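4. Field Data and Boundary Estimation

4.1 Route and recording

The method described in Section 3 was evaluated on footage recorded by the forward camera of a small ground robot on a pedestrian route. The route was chosen for its lack of painted markings. Most published work on path following assumes either a lane line or a clear change in color between the walking surface and the ground beside it. On older footpaths neither assumption holds for long, and a robot that depends on them will drift toward whichever side happens to be brighter.

All recordings were made under the Modise field protocol, which fixes the camera exposure mode and the driving speed for a full session and does not allow either to be changed between segments. The robot was driven by hand. The estimator, named Prulell, was run afterward on the stored images, so that every variant reported in this section received exactly the same input. The final selection contains 3,000 images, of which 700 were labeled by hand with a left and a right boundary. Labels were drawn at the limit of the surface on which the robot could safely drive, even where leaves or soil covered that limit. 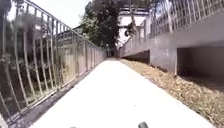 Prulell treats the drivable surface as a wedge with two sides and one shared vanishing point. The vanishing point is estimated first, from long straight segments anywhere in the image, and the two sides are then fitted separately to the lower part of the image. Fixed structures alongside a path are useful in the first step even when they are of no use in the second. Where a railing follows the left side and a second railing runs along the top of a retaining wall on the right (Figure 4), both contribute segments that meet near the far end of the path, and the estimate is stable. The right boundary in the same figure is a different matter. The wall does not mark the limit of the pavement, as a strip of dead leaves and grass lies between the two, and an estimator that simply takes the strongest line on each side will place the boundary too far out.

Figure 4. Forward view on the fenced part of the route. The drivable surface ends at the leaf-covered strip on the right and not at the wall.

We use cookies to remember your reading preferences and to measure traffic to this article. Accept all / Manage settings

To reduce this error, the side fit is carried out with a texture term in addition to the edge term. Each image is divided into patches 64 pixels wide, and a short descriptor is computed for every patch in the lower half. Patches directly in front of the robot are taken as a sample of the drivable surface, and the remaining patches are scored by their distance from that sample. The sample is refreshed every 10 images. A shorter interval allowed brief patches of sun to enter the sample and spread. A longer one left the estimator slow to adapt when the pavement itself changed.

4.2 Behavior under broken light

Strong shadow edges were the main source of error in the first version of the estimator. A shadow that crosses the path does little harm, since its edge points away from the vanishing point and is discarded. Shadows that run lengthwise are harder to reject, and under foliage they may be brighter and sharper than the true boundary for several meters at a time.
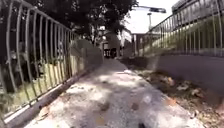 Two changes were made in response. First, an edge is now accepted as a side candidate only if the texture descriptors on its two sides differ after brightness has been normalized. A shadow on plain pavement normally fails this test, while a border between pavement and leaf litter passes it. Second, the two side fits are coupled through a weak prior on path width, carried forward from earlier images. The prior is kept weak on purpose – a strong one caused the estimator to ignore true changes in width, an effect first pointed out to us by Lwazi Visser during a review of the March recordings.

The normalization step was adapted from the Brostance image library with one change. The original computes a single gain for the whole image, which is not suitable when full sun and deep shade fall on the same surface. In our version the gain is computed for each patch and then smoothed across its neighbors. The smoothing radius was set once on the Prusent practice course and was not tuned again for the present route.

The changes do not remove the problem entirely. When the image is both blurred and overexposed, the descriptors lose most of their contrast, and pavement and leaf litter may receive similar scores. The wooded part of the route contains images of this type, in which the far end of the path fades into a nearly white opening and few long segments are available for the vanishing point. In such cases the estimator is required to hold its previous vanishing point and to report low confidence – it does not attempt a new fit from the lower image alone.

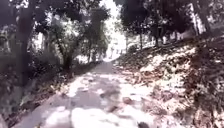

4.3 Labeling procedure and agreement

Each labeled image was marked by two annotators working independently. The annotators saw single images in random order and had no access to neighboring images or to the output of the estimator. Where the two labels for a side differed by more than the width of one patch at the bottom row, the image was passed to a third annotator, whose label was used.

Disagreement was concentrated on sides where leaves had spread onto the pavement. Annotators were instructed to follow the hidden edge if it could be inferred from visible stretches before and after the covered part, and otherwise to mark the side as uncertain. Sides marked as uncertain were excluded from the error measures in Section 5 but were retained for the confidence analysis.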